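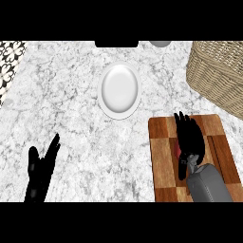 3.2 Membership fees and service uptake

The second part of the survey dealt with how regional business networks are paid for and which of their services members use. Replies came from 349 firms in two networks, Gralside and Flisby. Firms that had joined in the six months before the survey were left out, as their first fee period had not ended.

Both networks charge a yearly fee set by size class. In Gralside the lowest fee is 800 euros and applies to micro firms; public bodies pay the same as medium-sized firms. Flisby uses the same classes but allows payment in two parts, in May and November. Fee income was taken from the annual accounts and service use from the event and advice records, which listed 2911 separate entries over the study period. Entries without a firm number were matched by hand using the Hegarty procedure (Section 2.4).

Uptake was uneven. Over 83 per cent of the firms had used at least one service, but most of the entries were for short training courses and joint trade fair stands. Help with funding bids was used mainly by small firms with no research staff of their own. Medium-sized firms made less use of it and more often took part in joint purchasing.

Figure 4. Route of a member request through the Vivico booking system: request, check of fee status, transfer to the service desk, reply to the firm. Dashed lines mark steps done by e-mail in Flisby only.

The fee class by itself explained little of the difference in uptake. Length of membership had a stronger effect, and this held when the two networks were tested separately. Distance from the network office was not significant in either case. The model with all three variables is given in Section 3.3.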